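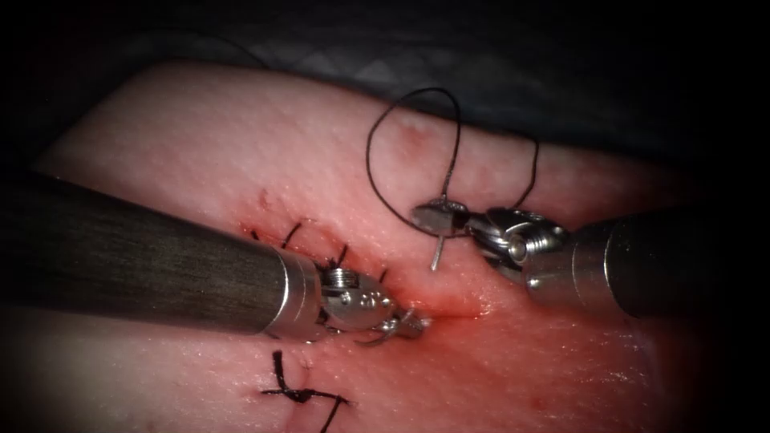

3. Montage expérimental et tâche de suture

Figure 1. Suture sur tampon de tissu synthétique avec les deux bras. La pince droite tient l'aiguille courbe au-dessus de l'incision ; le fil sombre forme une boucle au-dessus du bras droit.

3.1 Cadre du travail

Le système décrit dans cet article, désigné par la suite sous le nom de Raltitz, a été assemblé dans l'atelier partagé de Prullton, sur un établi réservé deux soirs par semaine. L'atelier dispose d'un tour, d'une fraiseuse d'établi et d'un poste de soudure pour l'électronique, mais pas de salle propre ni de hotte. Les choix de conception en dépendent largement. Toute pièce qui demandait une tolérance inférieure à celle de la fraiseuse a été achetée ou récupérée, et le reste a été usiné sur place.

Les deux instruments articulés sont des pièces de récupération. Nous n'en avons modifié ni les poignets ni les mors. Notre contribution porte sur ce qui se trouve en amont : les blocs d'entraînement des câbles, les supports, la commande et la procédure d'étalonnage. Les blocs d'entraînement sont fixés sur deux rails parallèles, de part et d'autre de la zone de travail, de sorte que les instruments arrivent sur le tampon par des côtés opposés (figure 1). Cette disposition laisse peu d'espace entre les mors lorsqu'ils travaillent au-dessus de l'incision, et la majorité des difficultés rapportées en section 4 se produisent dans cette zone.

3.2 Entraînement et commande

Chaque instrument est actionné par des servomoteurs reliés aux câbles par des cabestans en aluminium. Une première version employait des cabestans imprimés, abandonnés en février après un glissement progressif du câble dans les gorges. Le défaut était difficile à repérer, parce que la position mesurée au moteur restait correcte alors que le poignet dérivait. Les cabestans usinés ont supprimé le glissement mais pas l'élasticité des câbles, qui reste la principale source d'erreur en orientation.

La commande tourne sur un ordinateur de bureau relié aux cartes moteurs par un bus série, avec une boucle de position cadencée à 200 Hz. Nous avons renoncé à l'estimation d'effort. Les courants moteurs mesurés contiennent surtout le frottement des câbles dans la tige, et aucune correction essayée n'a permis d'en extraire une valeur exploitable à la pointe. L'opérateur travaille donc sans retour d'effort et se règle sur l'image seule, en particulier sur la déformation de la surface autour du point d'entrée de l'aiguille.

L'interface de l'opérateur comprend deux poignées montées sur des bras passifs à codeurs. Une pédale découple les poignées des instruments, ce qui permet de ramener les mains en position confortable sans déplacer les mors. Le logiciel de téléopération, Sastanitz, a été écrit pour ce projet. Il enregistre les consignes, les positions mesurées et la vidéo avec une horloge commune.

3.3 Support de suture

Les essais se font sur des tampons de tissu synthétique rose, à surface finement texturée, dont l'incision est tracée au scalpel avant la séance. Le tampon est maintenu sur ses bords par un cadre vissé à l'établi. Le serrage du cadre a une influence nette sur la tâche : trop serré, le tampon se bombe et l'incision s'ouvre ; trop lâche, il se soulève avec l'aiguille. Nous avons fini par marquer la position des vis à la peinture et par nous y tenir.

Le fil est de couleur foncée, pour le contraste avec le support. Sa gestion occupe une part importante du temps de chaque point. Lorsque la longueur libre est grande, il forme une boucle au-dessus de la surface, comme sur la figure 1, et l'opérateur doit la garder hors du trajet de la pince opposée. Les brins coupés des points antérieurs, dressés le long de l'incision, gênent également la prise lorsque le point suivant est placé trop près.

3.4 Déroulement d'un point

Un point est découpé en quatre phases pour l'analyse : saisie et orientation de l'aiguille, passage à travers les deux lèvres, tirage du fil, nouage et coupe. Les limites entre phases sont annotées à la main sur la vidéo. Le début du passage est fixé au premier contact visible entre la pointe et la surface, et la fin du tirage au moment où la longueur libre cesse de diminuer. La coupe est faite aux ciseaux, à la main, les instruments étant arrêtés ; elle n'entre pas dans les durées rapportées.

L'orientation de l'aiguille dans les mors est la phase la plus variable. Si l'aiguille est prise trop près de la pointe, l'arc disponible ne suffit pas à ressortir de l'autre côté de l'incision. Prise trop près du talon, elle pivote au moment de l'appui. La reprise se fait avec l'autre pince, dans l'espace réduit entre les deux poignets, et c'est là que les instruments se touchent le plus souvent. Un contact entre poignets n'interrompt pas l'essai, mais il est noté dans le journal de séance et l'étalonnage est vérifié avant le point suivant.

3.5 Données retenues

La campagne comprend 13 séances, menées par le même opérateur avec les mêmes réglages de commande. Les séances antérieures au changement de cabestans sont exclues. Après annotation, le jeu de données contient 1668 segments, un segment correspondant à une phase ou à une reprise à l'intérieur d'une phase. Les reprises sont conservées avec une étiquette distincte, y compris lorsque le point a finalement été abandonné.

Deux limites sont à signaler avant la lecture des résultats. L'opérateur a participé à la construction du système et en connaît les défauts, ce qui réduit probablement le nombre de contacts par rapport à un utilisateur nouveau. Par ailleurs, la caméra étant fixe, certaines prises d'aiguille sont masquées par un collier ou par un poignet. Dans ces cas, la limite de phase a été placée à partir de la consigne d'ouverture des mors enregistrée par Sastanitz, avec une précision moindre que sur la vidéo.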